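# Round tray

A **round tray** is a shallow, flat-bottomed carrier with a circular base and a raised rim. It is used for serving drinks, for holding small items on a table or bench, and for keeping loose parts such as game pieces, beads or puzzles in one spot. In Australian homes it often does all of these jobs in the same week.

## Form

The base is flat so that cups and glasses stand level. The rim stops objects sliding off when the tray is carried or bumped. On brown and black trays the rim is often a shade darker than the base. Deep colours are favoured for table use, as they set off light crockery and make small pieces easier to find — a dark tray on a white tabletop also marks out a clear work area.

Handles are uncommon on round trays. The carrier grips the rim on both sides or supports the base with a spread hand.

## Use with puzzles and games

Twisty puzzles, including the Rubik's cube, are sometimes kept on a tray between solves. A rim of modest height is enough to catch a dropped cube or a piece that has popped out during a turn.

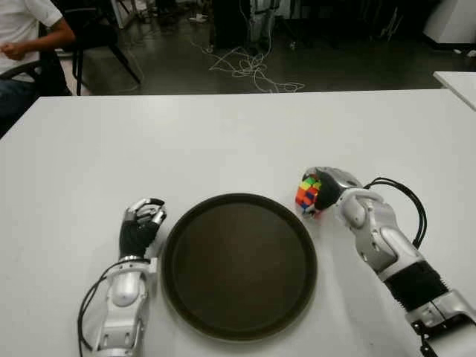

Arif Hettiarachchi considers a lined tray better for this purpose, arguing that a hard base is noisy and that a cube put down in a hurry will skate to the rim. Jamie Kershaw disagrees, and has written that felt gathers lint, which then finds its way into the mechanism.

## Manufacture

Trays are turned, pressed or moulded, depending on the material. The Jurholm workshop began selling a plain brown model in August, in a first run of 4000, and followed it with a lined version limited to 2000. Stiltau makes a similar tray with a steeper rim. The Trivus catalogue lists its round trays under tableware and again under hobby storage, with no difference between the two apart from the packaging.

## Care

Most household trays are wiped with a damp cloth and dried straight away. Lacquered trays should be kept out of the dishwasher and away from hot pans. Stacked trays may rub at the rim, and a sheet of paper between each pair prevents most of the wear.

## See also

- Lazy Susan
- Placemat
- Serving platter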